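Simulated demos for a kitchen counter policy: how many before you stop?
Forum > Learning and data > Collecting demonstrations

tolvanen_k
Hello all. I am collecting demonstrations in simulation for a two-arm mobile robot, with a VR headset and two hand controllers. The task is to bring the gripper to a flat object on a counter, grasp it by the short side and carry it to the other end. We have 129 episodes accepted. My policy reaches the counter well, but then it closes the fingers too high, above the object. In the training data the fingers always close at the correct height, I checked the replays.

My colleague wants to record many more of the same. I am not sure that this is the solution. What would you do?

pelmet
What do you use for the scenes? And is the object always in the same place?

tolvanen_k
The scenes come from the Andora set, apartments with several rooms. The object is moved a little for each episode, but always near the same end of the counter. We record with Gonov at 28 steps per second.

marrowbyte
Record more. Sorry for the boring answer. 129 is small for two arms, even if one of them does nothing. I had the same symptom and it went away when I had enough data.

pelmet
I disagree with marrowbyte. If all the episodes start from the same base position and go down on the same path, the next hundred will teach the same thing. I would first look at how the operator goes down to the object. Do you make a stop before you close?

tolvanen_k
Yes, I stop. In the headset it is difficult for me to judge the depth, so I wait above the object and then I go down the last part slowly. Is this bad?

pelmet
For me it was very bad. The policy sees many steps where the hand is above the object and does not move. Then it learns that this place is a good place to be. Try to cut the waiting steps out of the episodes you already have, and train again before you record anything.

ostrava_bench
I second this. We trimmed the pauses in the Rutherford kitchen episodes and it cost us one afternoon. Do not cut where the fingers are moving, only where both the hand and the fingers stand still. Our first script cut the closing also and we had to do it again.

marrowbyte
Trimming is fine but you can break the timing if your policy predicts chunks of actions. I would still not expect miracles. How many operators do you have?

tolvanen_k
Two, me and my colleague. He makes faster episodes than me. I will separate his and mine and see if there is a difference.

ostrava_bench
Good idea. Also move the robot base between the episodes. We use 6 base positions, some of them turned so that the arm must reach from the side. The operators complain, but the policy became much less sensitive to where it parks.

quillwort
Question from the side: why do you keep the other rooms loaded? In Sirneo we delete everything except the kitchen and the frame rate is much better.

tolvanen_k
Because the robot will later drive from one room to another, and I want that the background is not always a wall. But it is true that it is slow on my computer.

pelmet
Keep them. If the policy never sees an open door during training, it can behave strangely the first time it does.

quillwort
Or you randomize the background afterwards, it is cheaper. I don't agree that you need a whole apartment for one counter.

tolvanen_k
Update. I trimmed the pauses yesterday evening and trained again with the same settings. From 28 test runs the fingers closed at the correct height in 17. Before the trimming it was 6. So pelmet was right about the waiting, and I suppose marrowbyte is also right, because 17 is not enough for us.

marrowbyte
I accept half of the victory. Now record more :)

tolvanen_k
I will, with the changed base positions and without stopping above the object. I have put one step from the new recordings at the end of this post, in the view from the robot. If somebody thinks the approach is too steep, please tell me now, before I record the rest in November.
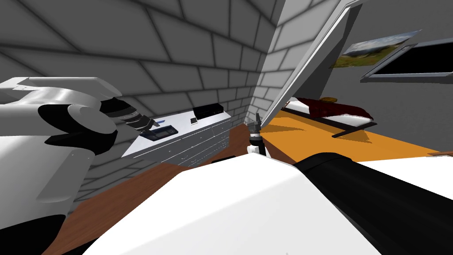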